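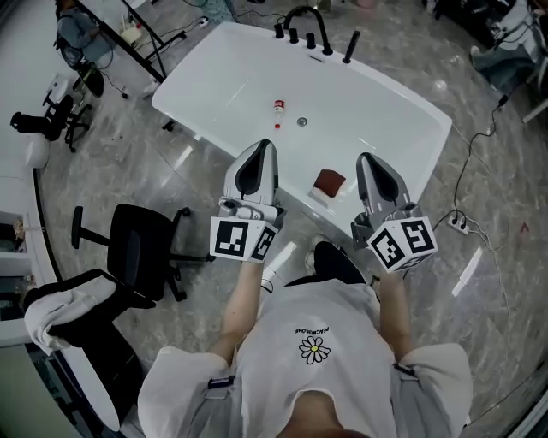
March, late evening

Read the Hura offer document again, all the way through this time. The terms for Fladuletti have not moved. Hura takes 100 per cent of the voting shares, closes the head office at Trelletance within 2 years and keeps the mine royalty arrangement as it stands until the province reopens it. The province says it will not reopen it. It said the same before the Kang sale and then did so inside a single sitting.

The net benefit test is still the weak part. The Act lists the factors the minister must weigh but gives no weighting, and the reasons for a refusal need not be published in full. Fladuletti employs 2985 people in the province. The offer guarantees their posts for the first year only, and the guarantee lapses if output falls by over 40 per cent. I could find no definition of output. Tonnage and sales would give very different answers in a year when stock is being held back.

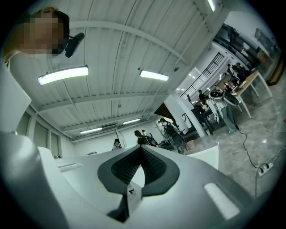 White housing and dark finger pad, close up.

The provincial submission asks for a one-off payment into the infrastructure fund. It is set out as a condition of support, on page 2, ahead of anything on jobs or tax. A payment of that kind has no standing under the Act and the minister cannot take it into account. I assume they know this.

Wrote to my member again and asked which definition of output the government is using. The last letter got a printed card. Still to do: check the Kang undertakings against what was filed afterwards, if the registry has put the annexes back up.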